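Clerkwood laundromat on Ibarra Street reopens with longer hours and a new owner

Clerkwood, 15 January 2024

Well, the lights are back on at the old Sulthorpe Wash on Ibarra Street, and I couldn't be happier to be the one telling you! If you live on the east side of Clerkwood you already know how long we've been waiting. The place closed last May after a pipe let go behind the back row of dryers, and for a while there it looked like the building was going to end up as one more phone store. I walked past that taped-up door on my way to the bus all summer and all fall, and every time I'd peek in and see the same folding chair sitting in the same spot.

The new owner is Visitación Barroso, and some of you will remember her from the alterations counter at the dry cleaner over in Vastotley (she hemmed my prom dress, and later on she hemmed my sister's). She bought the business from the Sulthorpe family before the holidays and kept the name. I asked her if she'd thought about changing it and she looked at me like I'd suggested painting the church purple. "People say they're going to Sulthorpe's," she told me. "Let them keep saying it."

So, the basics, for everybody who has been texting me. The doors open at 5 in the morning now, an hour earlier than they used to, and they lock at 11 at night. Last wash goes in at 9:45. That early opening is for the hospital people coming off night shift, who asked for it over and over on the sign-up sheet Visitación taped to the window. The street parking out front is still two-hour, and the little lot in back is for customers again. There's a new ramp on the alley side, and it's wide enough for a stroller and a cart at the same time, which I tested personally with my nephew complaining the whole way.

The cost of getting it all going again was no joke. The plumbing alone ran $2795, and that was the friendly price, from a cousin of a cousin. Most of the floor had to come up. The town's small storefront fund chipped in $3000, and the rest came out of Visitación's savings plus a loan she says she'd rather not talk about until it's smaller. I didn't push.

What I like best is that she kept the big table. If you never used the old place, there was this long folding table down the middle where you'd end up shoulder to shoulder with people you'd never meet otherwise, and half the gossip in Clerkwood got started there. The plan from the contractor had it coming out to make room for a snack machine. She said no, and the snack machine is over by the restroom, and it takes cards.

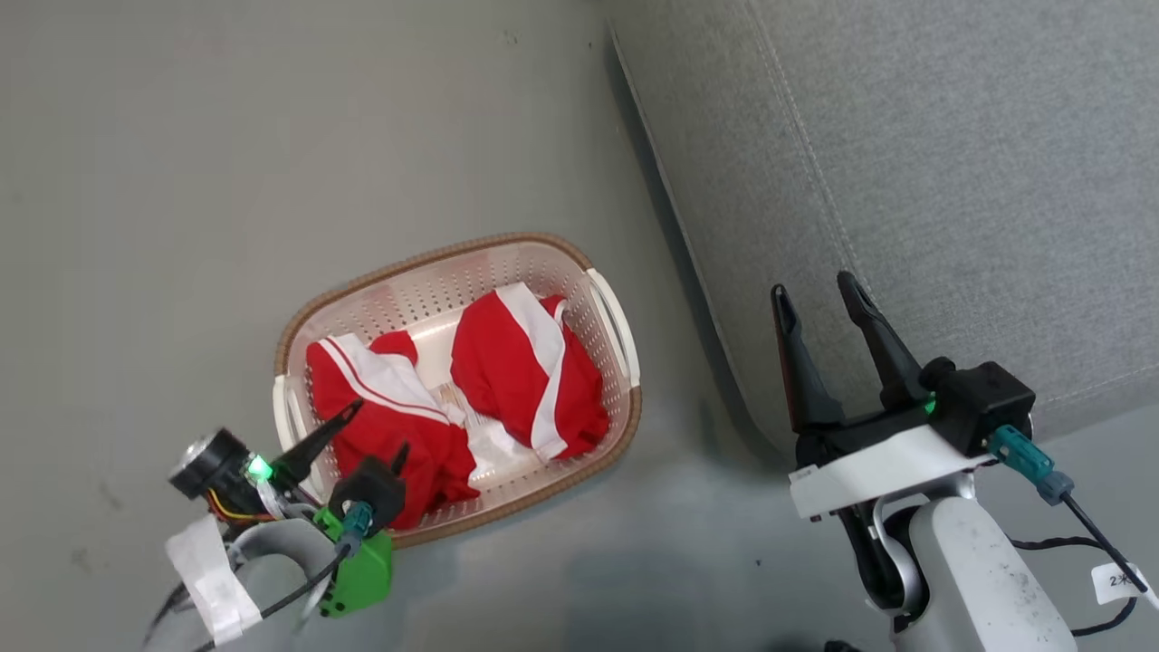 She's also starting drop-off service, and it's something the east side has never had. You leave your bag in the morning, they wash and fold it, and you pick it up the next day after 4. It's priced by the pound with a ten-pound minimum. I was skeptical (I'm picky about my towels, ask anyone) but I gave them a load over the weekend and it came back folded better than I've ever managed in my life. Comforters cost extra. Horse blankets are a flat no, and yes, she had to put that on the sign because of a real person who lives on my road and knows who he is.

The youth soccer league has already signed up to have team uniforms done there through the spring season, and that takes a load off a bunch of parents. I talked to one mom on the sidewalk who has been hauling the whole team's stuff to Vastotley and back, twenty-five minutes each way, and sitting in her car with a book while it dried. She said she got through a lot of books. She was picking up the first clean batch when I ran into her and she gave me a hug, and we'd only met the one time before.

Not everyone is thrilled, to be fair. A couple of folks on the block don't love the idea of cars coming and going at 5 in the morning, and one neighbor wrote to the town about the dryer vents, which blow out toward his yard. Visitación had the vents turned so they point at the alley, and she says she'll look at the hours again in May if it's still bothering people. The neighbor told me he'll wait and see. He also told me he'd washed a rug there, so I'd call that a pretty good start.

Prices on the self-service side went up a little. A regular wash is $3 now and the big front loaders are more, depending on the size you pick. You can still use quarters! I know that was the big worry. There's an app too, if that's your thing, and it'll send you a message when your dryer stops. Mine sent me the message while I was standing right next to the dryer, but I guess that means it works. The change machine is new and it was a bit fussy about wrinkled bills the day I was in, so bring flat ones or ask at the counter.

Visitación figures some 400 people came through on opening weekend, counting the ones who only came in for the coffee and the sheet cake. I had two pieces of the cake. The corner ones, with the extra frosting. Her son ran the coffee table and did a fine job of it, though he let the decaf run out early and heard about it from the bridge club.

A few odds and ends before I go. The lost and found from before the pipe broke got saved, believe it or not, and it's in a bin behind the counter. Anything not claimed by the end of the month goes to the thrift shop. The bulletin board is back up by the front window, and it's free to post on, but she asks that you put a date on your flyer so she can tell what's old. She's looking to hire one more person for evenings, and you can ask for an application at the counter any time before noon. And if you left a green umbrella on the bench during the opening, I have it, because I thought it was mine. Mine was in my car. Email me and I'll bring it by.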